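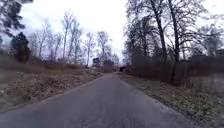 Unmarked single-track road with irregular edges and grass verges, no kerbs.

How to carry out a verge and edge survey on a minor road

This method is used on the Storkelstead lane and suits any narrow asphalt road without kerbs. It needs one person, a 30 m tape, a steel rule, marking chalk and a notebook. Carry it out in winter or before the June growth, when the edge can be seen.

1. Divide the road into bays of 70 m. Number them from the Desedlow end and chalk the number on the surface.

2. At each bay mark, measure the width between sound edges. Ignore loose material.

3. Where the edge has broken away, record the length and the greatest depth of the bite. Anything over 70 mm deep goes on the repair list.

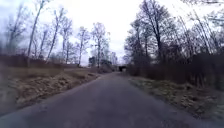
Left-hand verge: dead grass and leaf litter next to the paving, smoother grass behind.

4. Scrape back the litter with a boot or hoe before measuring. Matted grass often hides sound asphalt - do not record it as lost width.

5. Note the verge fall. A verge that slopes towards the road sheds water and soil on to it, so check the opposite side for silt. 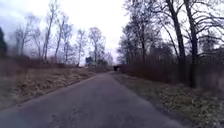
Surface defects are recorded separately from edge defects, on the second sheet. Walk the middle of each bay and look both ways, as low light shows cracks from one side only. Hairline cracks and faint darker patches, such as those in the lower middle of the road here, are entered as class 1 and left until the next visit. Class 2 is any crack that takes the edge of the rule.

Sheets go to Irena Adamczyk, with the bay numbers filled in.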